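Tươi Lò tells stories to a town that is mostly lying down

By Thoa Bạch

The light over the studio door in Grosau comes on at half past seven in the evening, and by then Tươi Lò has already taken off her shoes. She reads better in socks, she says. She also drinks her tea before the show and never during it, after a swallow went out over the air in her first month and a listener wrote in to ask if the bear in the story was all right.

Her program is called Nadum, and it is a bedtime story, told live on local radio, with no music under it and no sound effects. It has been running for five years. I have been listening for most of that time (I don't have children, I just like it), so I went into our conversation already a fan and I won't pretend I was neutral.

"I didn't set out to do radio at all," she told me. "I was doing the traffic and the pool hours. Then one evening the person who had the slot before the news got stuck behind a truck, and I had eight minutes and nothing to say. So I told the one about the goat who wouldn't cross the bridge. My grandmother's goat, not the one with the troll. And the phone rang!"

The caller was Quang Lại, then a night baker with a daughter who would not go to sleep. He wanted to know if the goat ever got over. Tươi had run out of time before the ending, so she told him over the phone, and he put the receiver next to the girl's pillow. The next evening she asked the station manager for the same eight minutes again.

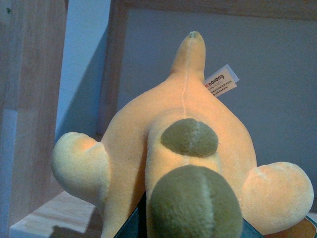 What makes a story good for bedtime?

It should get smaller as it goes along, Tươi says. A daytime story can build up to a battle or a wedding, but a bedtime story starts with a whole valley, then a village, then one house, and by the end there is a mouse in a drawer and the drawer is being closed. She drew it for me on the back of a running order, a funnel with a tiny mouse at the narrow end.

"You can have a fright in it," she added. "Please have a fright in it, children love that. Put it early. If there's a wolf, I want the wolf in and gone by the third minute, and after that we can spend a long time on what everybody had for supper."

Supper is a Nadum specialty. Regular listeners can tell you about the noodle soup that the three herons shared, or the pancake as wide as a cartwheel, folded and folded until it fit in a coat pocket. I asked if the food came from the old stories or from her, and she laughed and said that in the old stories people are mostly hungry. She feeds them.

Where the stories come from

Many began with her grandmother, who told them in the dark, in pieces, and never the same way two nights in a row. For a long time Tươi assumed she would remember them all. She remembered the beginnings beautifully. The endings were another matter, and it dawned on her, as she put it, that she had been asleep for them.

So she started asking around. She asked aunts and cousins first, then listeners, and the letters and voice messages began to arrive. Some had a complete story. Others had one line, or a tune, or a name that a grandfather used for the moon. She has kept a notebook from the start, and when I visited it was up to 203 stories, each with a note about who gave it and which parts she had to fill in herself. The filled-in parts are written in green.

I asked to see the goat. It has more green than I had expected! The bridge was her grandmother's and so was the stubbornness, but the ending where the goat lies down halfway across and decides to live there is all Tươi.

"Nobody has complained," she said. "Well, one man complained. He felt the goat should have had a job." 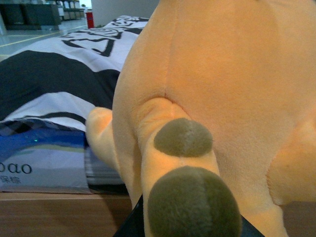 Kyung-tae Jeon wrote to the station last winter to say that the pauses were too long, that his boys kept asking whether the radio had broken, and then, in a second message sent the same night, that he took it back because both of them had dropped off during one. Tươi keeps a printout of the two messages together.

The pauses are something she worked hard on. In the beginning she was terrified of silence, as anyone in radio is, and she filled every gap. Then she sat in on a bedtime at her sister's house and listened to how it was really done. Her sister would say a sentence, pull up a blanket, say half of another one, look for a sock. The child was perfectly happy. The gaps were where he was thinking about the story.

Now she marks breaths in pencil. One line for a short breath, two for a long one. The engineer, Trinh Hầu, had to switch off the alarm that goes off when the signal is quiet for too long. He told me it used to bring him running down the corridor, and that these days he closes his eyes too, though he would like it on record that he stays awake.

Telling it again

Something every parent knows is that children want the same story over and over, and I wondered how that works on the radio. Tươi repeats herself cheerfully. The goat comes back every November. The story of the girl who swept the stars comes back whenever somebody asks, and somebody always asks.

"When a child hears it a second time, they know what's coming and they get to be the clever one in the room," she said. "The tenth time they own it. Then I change one word and I get letters, oh, I get so many letters. I once made the broom red. It had been a plain broom for years. You'd think I had burned down the school."

She loves those letters best of all. Several of them are pinned up in the corridor by the kettle, and I stood there reading them for so long that my tea went cold.
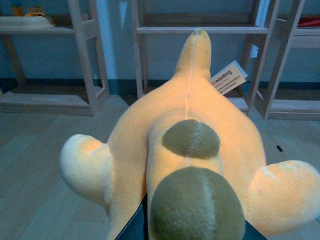

Advice for people who think they can't

I had promised a few friends that I would ask about this, so I did. Plenty of parents are happy to read from a book but freeze when they are asked to make something up. Tươi was firm that they can all do it, and that they are worrying about the wrong thing.

Start with a place the child knows, she says, and one animal who has lost something. It can be a hat. Walk the animal past the places on the way to kindergarten, and let it ask everyone it meets. When your own eyes begin to close, let it find the hat. If you get stuck, ask the child what happened next and accept whatever you are told.

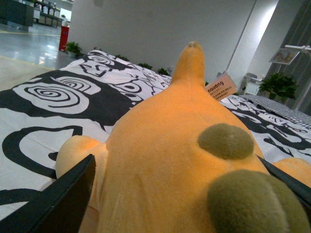
She is also relaxed about voices. Some people can do a growly bear and a squeaky mouse, and good for them, but it tends to wake everybody up. Her own animals all sound like Tươi with a slight cold. What she does change is speed. The fox talks fast, the tortoise talks slowly, and toward the end even the fox has slowed down a good deal.

And if the child is still awake when the hat has been found? Then the animal has to walk home again, past all the same places, in the other direction. "I have gone home by way of the bakery, the bridge, the post office and the bridge again," she said. "That was my nephew. He was wide awake and I was the one who fell asleep."

Before I left I told her a story I half remembered from my mother, about a frog who sold umbrellas. I only had the start of it. Tươi reached for the notebook, wrote down my name, wrote down the frog, and asked me what color the umbrellas were. I said I thought they were blue. She wrote "blue" and left the rest of the page open for green ink.

Nadum goes out every evening at half past seven, and Tươi would like to hear from anyone who knows how the frog story ends.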